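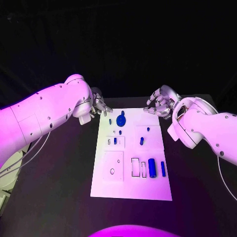 Support > Demo Systems > Tickets > Ticket 146

Last updated: Friday, May 29, 2026

Subject: Right hand stalls at the slots, open day setup
Opened by: Thodoris Giannakopoulos
Site: Menden, demo room
Status: Open, watching

Problem
The Simiyu board demo is on the open day program every half hour. On the rehearsal this morning the right hand stopped over the narrow slot on 2 runs out of 14. No error on the console. The arm holds position until someone hits resume, and then it carries on as normal. 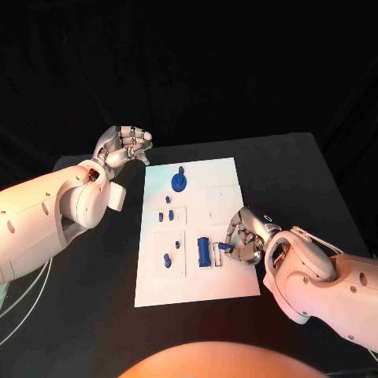 Right hand holding the small blue piece at the narrow slot, next to the blue block.

Checked so far
— Restarted the controller. No change.
— Reloaded the February task file. Same stall on the first try, so I put the current one back.
— Speed was at 100 percent. Dropped it one step for the approach to the slots only.
— Board position against the tape marks. It had shifted a little toward the window side. Moved it back and ran the board calibration again.
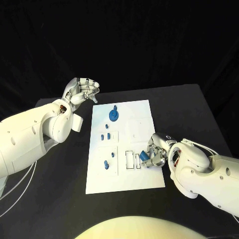

Part in the right hand beside the narrow slot, left hand open and holding nothing.

After the calibration I ran the lower row five times and did not get the stall. I can't say if it was the board or the speed, because I changed both before testing. Should have done one at a time.

Left hand has given no trouble in any run. 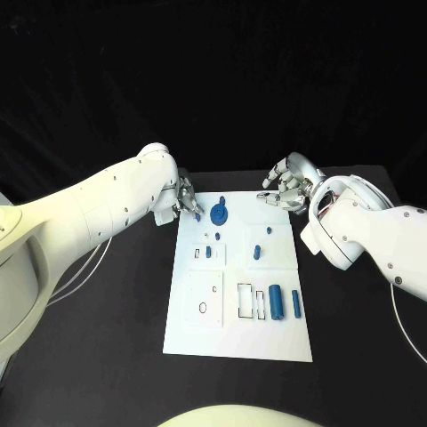

For the open day: keep the slower approach, leave the pink lights off until the calibration is done, and have one person at the console for resume. If it stalls with visitors in the room, press resume once. If it stays put, end the run and reset the board by hand. Logs are in the Larnorero folder under today's run.

Still need from support: does the grip timeout write anything to the log? I can't find it.

Comments (3)

jeltum_desk: Timeout only gets logged if verbose is on. It is off by default.

Thodoris Giannakopoulos: OK, turned on. Will attach the log after the first group.

mkr: We had the same stall at Jeltum. Ours was the board sliding — rubber mat under it fixed that.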